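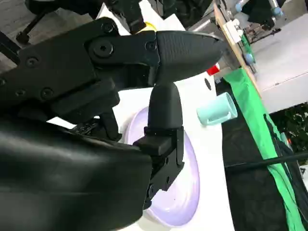
Feb 17, 2021 - plate and cup task, teleoperation

Operator: me in the morning, Rajitha after lunch. Gladys was labelling.

We continued with the light purple plate. The lower finger comes down on the plate with its pad while the upper one stays open over the table. From the wrist view it is easy to believe the pad is at the rim when it is still on the face, so please look at the table also before closing.

Target for this set is 200 demonstrations. We kept 25 today and threw away 28, mostly my own. My mistake is always the same: I close too early and the plate slides toward the cup. Rajitha moves slower at the end and her episodes look much cleaner. I will try to copy her way.

The mint cup starts lying on its side, handle toward the operator's low side of the wrist image. Joaquín asked if we should vary this. I think yes, but after the first 100 are finished, otherwise we cannot compare with the Tredville set.

Left controller has a delay of 2 frames again. Restarting Nirngate helped for an hour and then it came back. Estela will check the cable.

To do:
Retighten finger bracket screws before first run
Write the colour names the same way in all labels (Gladys has "lilac" and "purple")
Ask Florencia if the June deadline is still good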